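Tema: Cambio de cole a mitad de curso, ¿libros para leer juntos?

lunaria_5
¡Nos mudamos en febrero! Estoy leyendo con mi hija «El mapa de Previnari», 159 páginas, y nos tiene enganchadísimas. 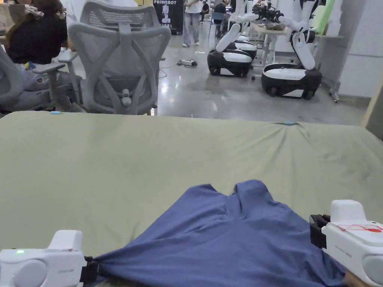

Camiseta azul

tejon_lector
A mí me pareció flojo, los consejos llegan tardísimo.

lunaria_5
¡Pero si el capítulo 6, el del comedor, es una maravilla! 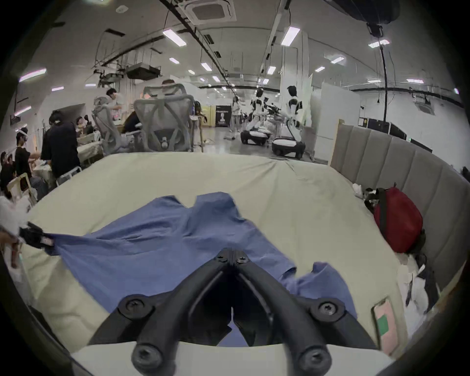 marea124
Pues coincido con tejon, prefiero «Porkcombe»: más diálogo y menos sermón.

lunaria_5
¡Me lo apunto!
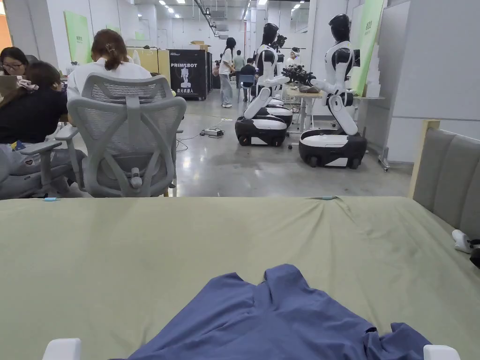

pipa_y_tinta
¿Para qué edad es Porkcombe?

marea124
Desde los nueve, creo yo.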